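9 mar 2019. Mesa blanca, puesta a punto del tablero

Sigo sin creerme la tabla de Zastham. Según la hoja, el tablero blanco aguanta 446 pasadas de paño sin perder el acabado. ¿Con qué paño? No lo pone. En enero apuntamos 86 con el limpiador de Stirar y ya entonces discutimos si aquello era desgaste o reflejo de la luz. No quedó claro.

Lo del riel trasero me convence algo más, aunque Tevik lo vende como «sin holgura» y esa palabra me da alergia. Queda pendiente pasar la galga por los tres lados.
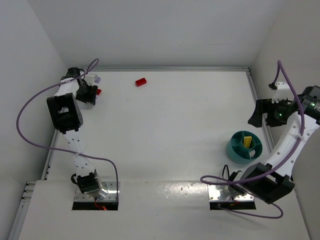 *Tablero blanco con riel metálico al fondo y a los lados; piezas pequeñas repartidas, una de ellas un bloque lavanda.*

Dudas para la próxima:

- El panel frontal brilla más de lo que me gustaría. ¿Probar el mate de Ots? Piden 81 por pieza, me parece caro.
- Las piezas pequeñas necesitan una caja con tapa, y que la caja tenga sitio fijo.
- No pedir más limpiador hasta repetir la prueba con paño nuevo.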